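Home About Services Prices Contact

About Us

3 min read

Wevel is a laundry and linen service based in Akpalu. We wash, dry, press and fold for households, small guesthouses and two local boarding schools. We also rent out bed linen by the week, and we mend what we can.

The business started in March 2008 as a single-room wash and fold on Bestis Street. There were two washers, one dryer and a long table. Customers dropped off a bag in the morning and picked it up the next day. We did no pressing at first and no delivery at all. Most of the early work was sheets and towels, and that is still the largest part of what comes through the door.

We moved to our present building on Vunetti Road after the first shop ran out of space. The new place has a proper drying room, a separate area for pressing, and a counter that stays open through lunch. The old long table came with us. It has been sanded down twice and is still used for folding king-size sheets.

What we do

Household laundry is priced by weight. Bedding is priced by the piece. A customer can bring in a comforter on its own, or a full bag of mixed clothes with a comforter on top, and we will ticket them separately. Everything is sorted at the counter by color and by fabric before it goes anywhere near a machine. If something has a care label we follow the label. If the label has been cut out, we ask. 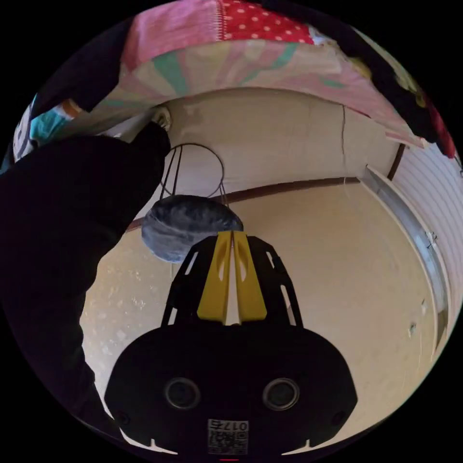 Delivery was added in our third year. We run one van and it covers Akpalu and the villages along the river road as far as the bridge. Pickup is in the morning and return is the following afternoon. There is a small charge for delivery on orders under the minimum weight, and none above it. The current rates are on the Prices page.

Linen rental is the newest part of the business. A guesthouse can rent sheets, pillowcases and towels in sets, and we swap the used sets for clean ones on a fixed schedule. We keep 456 sets in rotation. All of them are plain white cotton, which makes them easy to match when one piece wears out. Rental customers do not have to buy anything, and they can change the number of sets with a week's notice.

How we work

Each order gets a numbered cloth tag that stays with the bag from the counter to the shelf. We do not mix orders in a wash. A small order gets a small machine. This costs us more in water than combining loads would, but it means that socks go home with the right family.

We use an unscented detergent as standard. Scented detergent is available if you ask for it, and so is an extra rinse for people with sensitive skin. We do not use fabric softener on towels. Bleach is used on white rental linen only, and never on customers' own things unless the customer has asked for it in writing on the ticket.

Dark cotton is washed cold and turned inside out. New dark items are washed alone the first time. Please tell us at the counter if something has not been washed before. 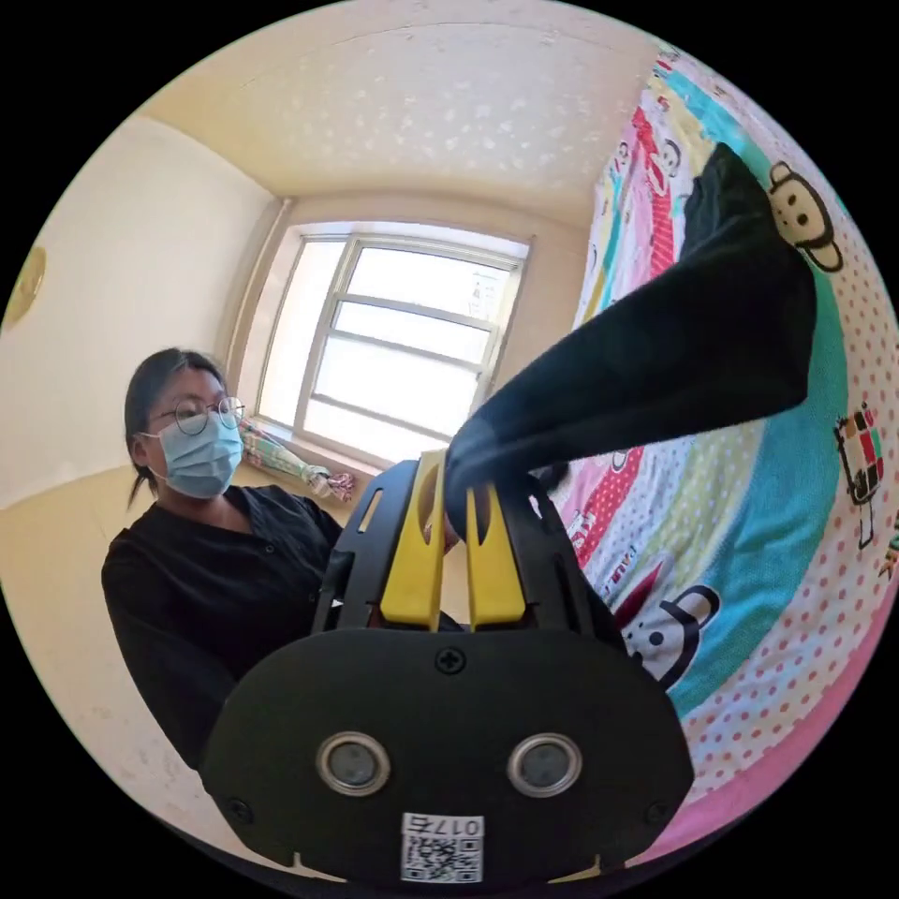

Navy cloth and a patterned bed sheet.

Mending is done on the premises. We sew on buttons, close seams, replace elastic in fitted sheets and take up hems. We do not do alterations to suits or formal wear. A simple repair is usually ready with the rest of the order. Zippers take longer, and we will call you with a price before starting.

Children's bedding

A good share of our household work comes from families with young children, and we wash a lot of printed bedding. Prints fade faster than plain cloth when they are washed hot or dried too long, so we use a warm wash, a short spin and a medium dryer.

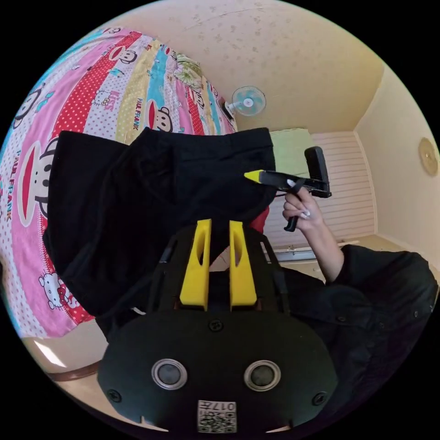 Duvets and covers should come to us separated if you can manage it. Take the cover off, shake it out, and check inside the corners for socks and small toys. We wash the cover as a sheet and the duvet as a bulky item, and the two go through different machines. Fill matters less than most people think, but the print on the cover matters a good deal. A duvet like this one, with its stripes, red with white dots in one band and sky blue in another, and grinning monkey faces across it, has strong colors next to pale ones, and we would test the red before the first wash. Black clothing left lying on a bed should go in its own bag. If you send sheets and pillowcases in the same order, we fold them together as a set unless you ask us not to.

We can hold a clean duvet on the shelf for up to 8 weeks at no charge. After that we will call you.

Our staff

Everyone who works here is trained on every station, starting with sorting. New staff spend their first month at the counter and the folding table before they use the presses. Most of the team live within walking distance of the shop. We are closed on public holidays and for one week in March, when the boilers are serviced and the floor of the drying room is repainted.

Working with us

Guesthouses, schools and clubs that would like a regular service can ask for a trial. We collect one load, return it, and send a price based on that load. There is no contract for the trial. Regular customers are billed at the end of the month.

If something comes back damaged or missing, tell us within a week and bring the ticket. We keep a written record of every claim and we reply to all of them.

Page last updated Sep 16, 2019

Contact: Wevel Laundry and Linen, 454 Vunetti Road, Akpalu | © Wevel. All rights reserved. | Back to top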